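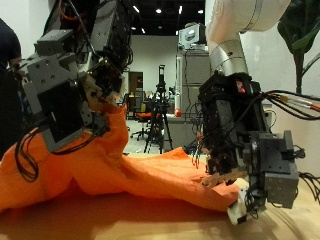 Okay, so I'm going to talk about a loose cable, and I'm going to do it for longer than you'd think possible. Hi, I'm Malachy, I look after the hands on the Multura project.

(Pause, let people sit down.)

In June we were running cloth work on both arms. Pick up an edge, pull it flat, let go, do it again. We'd planned 50 runs. On run 8 the right hand closed on the cloth and then didn't open. The arm went off to its next position anyway, dragging the cloth with it, and the left hand was still holding the other end!

So now you've got two arms having a tug of war and neither of them knows it. Fidelina Ñahui was closest and hit the stop. I was still saying "is it supposed to do that?" – thanks, Fidelina.

Damage: one fingertip torn, 2 motors that needed replacing, one cloth with a hole in it. No one hurt. But she'd had her fingers on that table a moment earlier, smoothing out a wrinkle, and that's the bit I kept thinking about on the drive home.

What happened was a connector at the back of the hand had worked its way partly out. The cables hang free back there, and every time the wrist turns they get a little tug. The motors kept power and lost the signal, so the hand just held on to its last command. Grip. Forever.

Look at the slide again for a second. Follow the bundle with the colored connectors, out the back of the right hand. Everything I'm complaining about lives there.

(Someone will ask about tape. Yes, we tried tape. It lasted roughly 6 hours.)

What we changed: clips on the connectors, and slack tied off at the wrist. If a hand goes quiet, both arms stop where they are. And hands stay off the table until the arms are parked, even for one tiny wrinkle. I still catch myself reaching.

Next bit is the log from run 8. Click slowly, the plot takes a while to load.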